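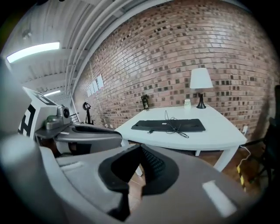 Hi Ludger, and hi everyone else on hander-users – pad wear on the Koro pair is something I've been meaning to write up since January, so thanks for giving me the push. We run two of the hand-held units, and I'm the one who sets them up in the morning and fixes them when they sulk. Most of the trouble you describe sounds like pads and markers to me. When I do my checks I keep a black keyboard lying flat on the white table, with its cable still on it, and I go after that keyboard with both grippers. It's long and slim, and the cable is a great snag test! If a pad is going bad you feel it on the keyboard edge long before you see it in the logs.

Your message, so people can follow:

> On 5 February 2022, Ludger Pfeiffer wrote:
>
> Hello list,
>
> we have had our Koro pair since last year and it was fine until two weeks back. Now the left one drops thin things it used to hold, and the pose of the right one jumps when I turn my wrist. The jump is small, but it is always in the same spot. I swapped the cable and got no change. Gerlach support told me to recalibrate and I have done it three times.
>
> Is it the camera? Is it the pads? How often do you all change them? And does anybody have a routine they would share, even an ugly one?
>
> Ludger

An ugly one I can do.

## Pads first

Look into the opening between the fingers with a good light. The ridges on the rubber should be sharp right up to the tip. Ours go smooth at the front edge first, and thin stuff starts sliding out well before the rest of the pad looks tired. I change them every 3,000 grasps or so, and I wipe them every 500. Plain water and a lint-free cloth, that's all. I tried rubbing alcohol for a while and the rubber went shiny on me, so I quit.

When you put a new pad in, press from the root toward the tip and then close the fingers by hand, slowly. If they meet at the tip before they meet at the back, take it out and do it over. I know it's annoying. And do both sides of the same gripper even if only one looks worn! I skipped that once to save a pad and spent a whole afternoon wondering why a cup kept twisting on me.

## Then the rail and the cable

The long black rail with the open lattice is where I'd look for your dropped items if the pads turn out fine. Dust gets in the gaps. I go along it with a soft brush, gripper pointing down so the crud falls out instead of back toward the housing, and then I run the fingers open and closed 30 times. It should feel the same on the last one as on the first.

The thin cable wants some slack. I let ours hang down onto the table while I work on the finger end, and I keep a hand near the mechanism so the weight isn't all on the wiring. If you've swapped the cable and nothing changed, have a look at how the new one is routed – a perfectly good cable pulled too tight will tug on the finger end every time you reach out.

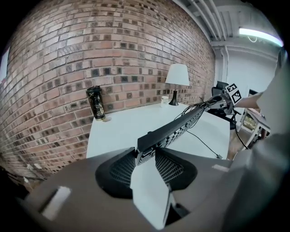

## Your jumping pose

A jump that always comes at the same wrist angle makes me think of the markers before the camera. I'd do it in this order:

1. Check every printed face for lifting corners. Run a fingernail around the border. A corner that's up by the thickness of a sheet of paper is enough to cause it.
2. Check for glare. We have bright fluorescent lights on the ceiling and I had a face that washed out at one angle and one angle only. Matte prints cured it.
3. Snug up the screws under the marker mount. Snug, please. Rirent sells the little driver that clicks, and it's worth having.
4. Recalibrate now, with everything tight. If you did it three times with a loose marker, you measured the loose marker three times (I've been there, no shame in it).

For the last test I hold both units out over the floor in front of the table, bring them together slowly, and record around 200 readings while I roll my wrists. Then I look at the distance between the two. It should come out as one smooth line, and if there's a step in it, you've found your wrist angle.
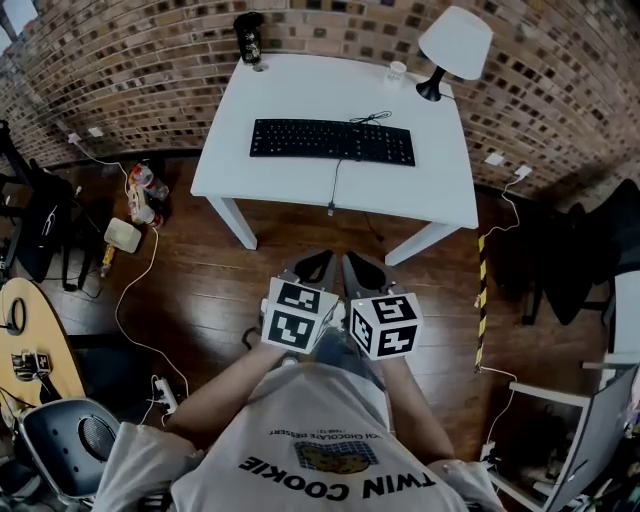 *Holding the pair together for the marker check, one in each hand, cubes nearly touching.*

Do send me your plot when you have one, off list is fine if it's big. I also have a spare set of pads in the older, softer rubber that I'm not going to use, so if Gerlach is still slow to ship, tell me where to mail them. And if anyone has got a Koro pad to last longer than mine do, please speak up, I'd love to know what you clean it with.

Cheers,
Mogens Holst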